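**Ferex Opens Free Evening Meal and Movement Program for Shift Workers in Salcedo**

SALCEDO, August 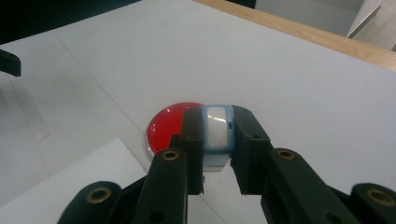
*A light blue device resembling a wristband or fitness tracker, in front of a red button on a white tabletop.*

Ferex, the community health and fitness organization, today announced the opening of enrollment for Ludo, a free evening program that brings together meal planning and light strength training for adults who work late or overnight shifts. The program will be held at the Ferex training center in Salcedo and will run for 20 weeks.

Ludo is intended for people whose main meal of the day falls outside usual hours. Participants will attend two sessions a week. The first is a cooking and planning class in the center's teaching kitchen, where they will prepare a full supper and pack a second portion to take to work. The second is a supervised training session made up of bodyweight exercises, resistance bands and walking intervals. Both sessions begin in the early evening and end in time for participants to reach a night shift.

"Most advice on eating and exercise is written for a person who gets up at seven and goes to bed at eleven," said Firouzeh Hashemi, director of programs at Ferex. "Our members in hospitals, warehouses and bakeries asked for something that fits the hours they keep. We have built the timetable and the menus with them."

The menus were developed over the spring by the Ferex nutrition team. Each supper is based on beans, lentils, eggs, fish or poultry, with vegetables and a whole grain, and provides up to 600 calories per serving. Vegetarian versions are available for every dish. Recipes use ingredients sold in ordinary grocery stores and can be prepared with one pot and one baking sheet. Participants will also receive a printed guide to snacks that keep well in a locker or a bag, along with suggestions for spacing meals and coffee across a long shift.

Training sessions will be led by Hugo Echevarría, head coach at the Salcedo center. Groups will be limited to 20 participants, and five groups will be formed in the first round. No previous gym experience is required. Each participant will meet with a coach before the first session to discuss any injuries, medical conditions or concerns, and exercises will be adjusted where needed.

"A person coming off a run of night shifts should not be asked to train as hard as a person who has had a week of good sleep," said Echevarría. "We begin each session by asking how people have slept and when they last ate, and we set the work for the evening from there. Some evenings that will mean a short walk and some stretching. We would like people to keep coming."

Kitchen supplies for the program will be provided by Grurano, a regional food wholesaler that has worked with Ferex on its weekend cooking classes. Under the agreement, Grurano will deliver fresh produce and dry goods to the center twice a week for the length of the program. Unused food will be offered to participants to take home.

Ludo is open to adults aged 18 and over who live or work in Salcedo and whose regular hours include evenings, nights or rotating shifts. There is no charge for classes, ingredients or coaching. Participants are asked to bring a food container with a lid, comfortable clothing and indoor shoes. Those who are pregnant or under treatment for a heart condition or diabetes should speak with their doctor before enrolling.

Enrollment forms are available at the front desk of the Salcedo center. Places will be assigned in the order in which completed forms are received, and a waiting list will be kept for a second round.

**About Ferex**

Ferex is a nonprofit organization that offers cooking classes, group exercise and nutrition education to adults and families. Its Salcedo center includes a teaching kitchen, two training rooms and a walking track.

**Media contact**

Press Office, Ferex, Salcedo
Interview requests for Firouzeh Hashemi and Hugo Echevarría may be left with the front desk, marked for the attention of the Press Office.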